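Vitach tram extension to start construction in December

Construction of the Vitach tram extension will begin in December, the operator Plidier confirmed on 23rd February. The line will run from the current terminus at Vaka to a new interchange at Vitach, with 4 intermediate stops.

Work starts with the relocation of water and power lines under the main road. Track laying follows in sections, with one traffic lane kept open in each direction. A 600-meter tunnel will carry the line under the rail yard, and the contract for that section has been awarded to the engineering firm Vlad.

Plidier expects an end-to-end travel time of 20 minutes. Platforms will be built for low-floor vehicles, and the existing depot at Vaka will be enlarged to store them. 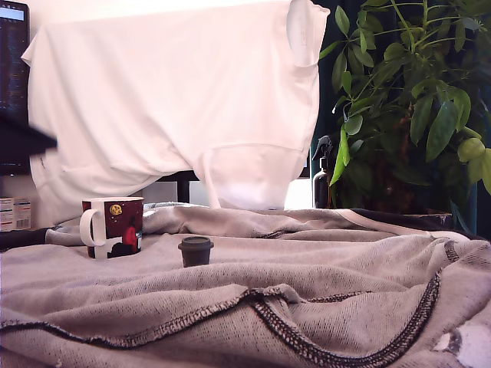
A mug on a gray knit blanket.

The planning approval covers 1000 new homes on former industrial land next to the interchange. Building permits for the housing are being handled separately and do not affect the tram schedule.

Night work is limited to the tunnel section. Noise levels will be measured at the nearest homes, and residents along the route will receive written notice before each phase. Bus routes that now end at Vaka will keep their present timetable until the tunnel is complete. Detour maps will be posted at all affected stops.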